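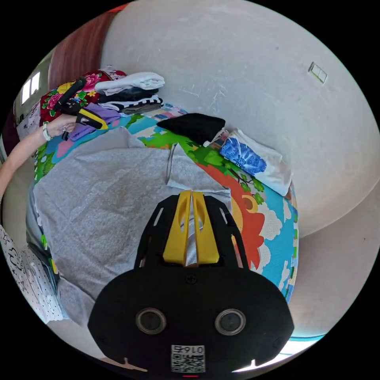
Wanting Long asks whether the new eval changed anything at school. Yes. The binder is heavier.

1/ For those just joining: my kid got retested in September. Three mornings, two snacks, one report. I have now read it more often than I've read any novel.

2/ The headline number is processing speed, 66. The other number, the one people skip, is verbal reasoning, 131. Same kid, same week, same pair of sneakers.

3/ If you average those two you get a child who is pretty much fine. The first draft of the plan did average them. I'd like a word with whoever taught that draft to divide.

4/ The psychologist at Skullcombe was great, by the way. She told us up front not to lean on the overall score with a gap that size, and wrote it in bold on page two. The meeting started on page nine.

5/ What we asked for: extra time on tests, a copy of the class notes, fewer problems on the same skill. What we were offered: a seat near the front. He already sits near the front. He could touch the board.

6/ Lingyun Long wants to know about the timed math facts. Still happening. He knows the facts. He'll tell you why they work, at length, while the timer goes off.

7/ Somebody at the table suggested an app called Lelent to "build speed." I asked what it does. It shows you a clock.

8/ Got extra time in writing, finally, at time and a half. Got the notes too, "when available." I asked who decides when they're available and there was a long look at the ceiling tiles.

9/ The building dates from 1953 and I believe so does the form we signed. There's a box on it for penmanship.

10/ Small thing for other parents: ask for the subtest scores, and ask before the meeting. Ours came in a separate attachment that I only got after my second email. The one-page summary left out every single thing I ended up needing.

11/ He asked me what the report said. I told him his brain has a lot to say and a narrow door. He said that sounded like a fire code problem.

12/ Next review is in the spring. I've bought a bigger binder.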